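Jellby releases two-arm demonstration set, reports gain from wrist-view training

21/04/2026 -- Robotics group Jellby has released a set of 3,757 recorded demonstrations for two-arm manipulation, along with a short report on a training method it calls Drurnusora. The recordings cover 12 tabletop tasks, all run in a walled cell with both arms on a single rail.

The method changes how camera views are weighted while a policy is being trained. Fixed-camera views dominate when the arms are far apart. As the grippers close in on each other, weight shifts to the wrist cameras, and the fixed views are masked for short intervals. The shift is driven by the distance between the two gripper tips, computed from joint positions, so no extra sensor is needed.

According to the report, most failures in the group's earlier policy, Aitken, came in the last few centimeters of approach, where one gripper hides the other from any camera mounted above the work. Over 249 evaluation trials, Drurnusora policies finished more of the close-approach tasks than Aitken policies trained on the same recordings. The gap was largest with objects left standing behind the grippers. On tasks where the arms work separately, the two methods scored the same.
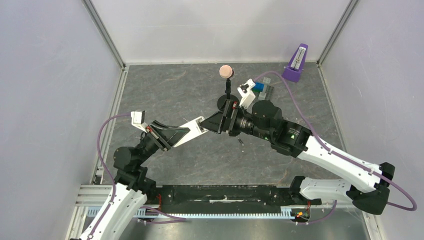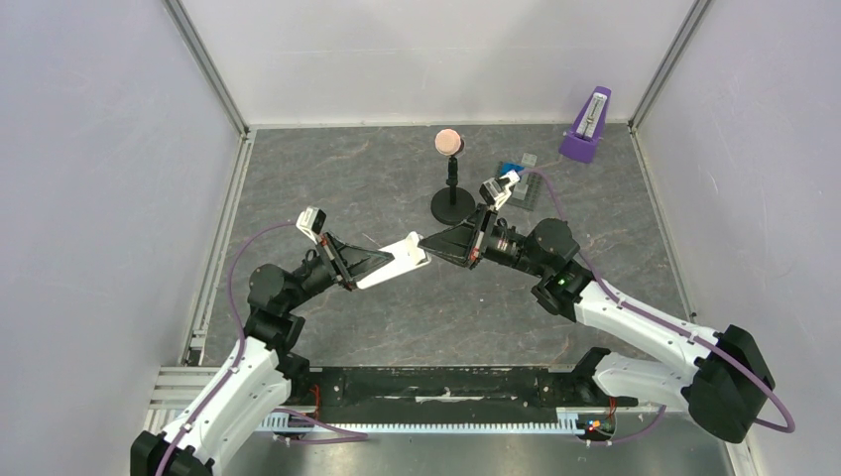

Two views of the cell with the grippers close together. The ball on its stand and the purple metronome are behind them. Photos: Jellby

"The arms block their own view at exactly the wrong moment," said Ivana Sosa, lead author of the report. "We had been adding more fixed cameras, and the extra views were mostly of the back of a wrist."

Training took 6 days on the group's own hardware. The authors note two limits. The masking schedule was tuned by hand for one cell layout, and the tip distance becomes unreliable if the arms are not recalibrated after a collision. Delia Fuentealba, who ran the evaluation, said a learned schedule is being tested and that results are planned for December.

The recordings, joint logs and calibration files can be downloaded through the Wadus archive. Trained weights are not included -- the group says they will follow with the next report.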